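Member Discussion Board: Payments and Devices
Topic: Ollura contactless wallet and the Rirnska update

Posted by branch_ledger

Members who use the Ollura wallet on a phone or watch should be aware that the Rirnska update, released in December, changes the limit on contactless purchases. Before the update, a purchase of up to $75 could be completed from the watch without unlocking the phone. Purchases above $20 now require the phone to be unlocked first.

The notice inside the app is short and does not mention the watch at all. I have therefore set out the relevant points for reference.

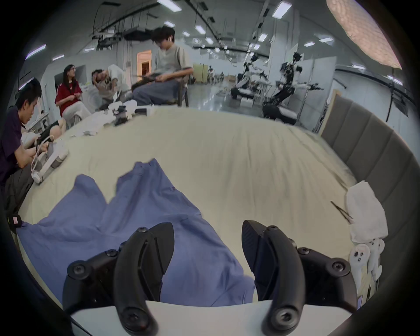 What has changed

The lower limit applies to the watch only. Phone purchases continue as before, with a fingerprint or passcode.
Cards issued through Yoon must be added to the wallet again after the update is installed.
Transit passes are not affected.
Existing receipts remain in the wallet under History.

Posted by northgate_member

Thank you for the summary. I must respectfully disagree on one point. My Yoon card did not need to be added again. It appeared in the wallet as soon as the update was installed, and I used it at a grocery store the same evening. I would suggest that the list be amended to read "some cards."

Posted by branch_ledger

The correction is accepted. Yoon support has informed me that debit cards carry over and credit cards do not. Members holding both should expect to see one of the two missing. The procedure for restoring a card is found under Settings, Cards, Add Existing.
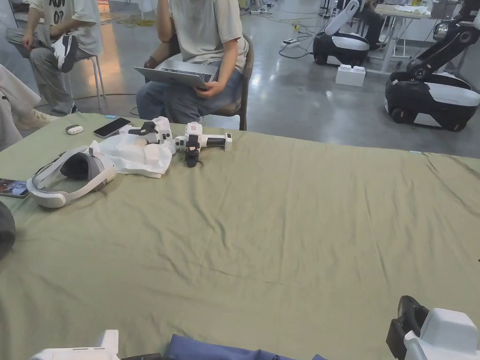

The security code on the reverse of the card is required at that stage, and the code is sent only to the phone number on record. Members who have changed their number should update it with Yoon before starting, as three failed attempts will lock the card.

Posted by quillback

I wish to register an objection to the new limit itself. The purpose of paying from a watch is to leave the phone in a bag or at home. With a limit of $20, the watch is suitable for coffee and very little else. A lost watch already locks itself when it leaves the wrist, so the added protection appears slight. I have written to Ollura under request 669 and have received an automatic reply only.

I would also note that Fido, which I used previously, allows the customer to choose the limit. Ollura could offer the same arrangement without difficulty. 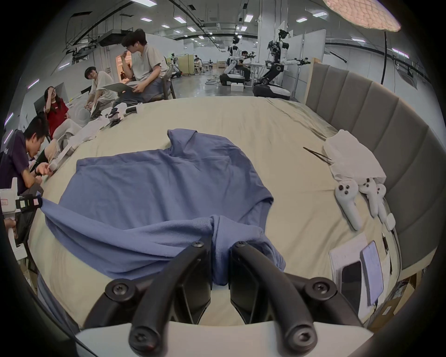
northgate_member: The comparison with Fido is not entirely fair. Fido permits a higher limit, but it also places the loss on the customer when a watch is stolen and used above the standard amount. The Ollura terms place no such burden on the customer. I would prefer the lower limit under those conditions, although I accept that others may weigh the matter differently.

Posted by quillback

I have read the Fido terms again and agree that the point about stolen devices is correct. My objection stands with regard to choice. A customer who is willing to accept the risk should be permitted to do so.

Posted by tessellate_4

May I ask whether the update can be postponed? My phone has offered it 2 times and I have declined on both occasions.

Posted by branch_ledger

It may be postponed for the present. Ollura has not published a date on which the earlier version will cease to function. Please note that the older version will not accept any new card, so members expecting a replacement card should install the update beforehand. I will add to this topic if request 669 receives a full answer.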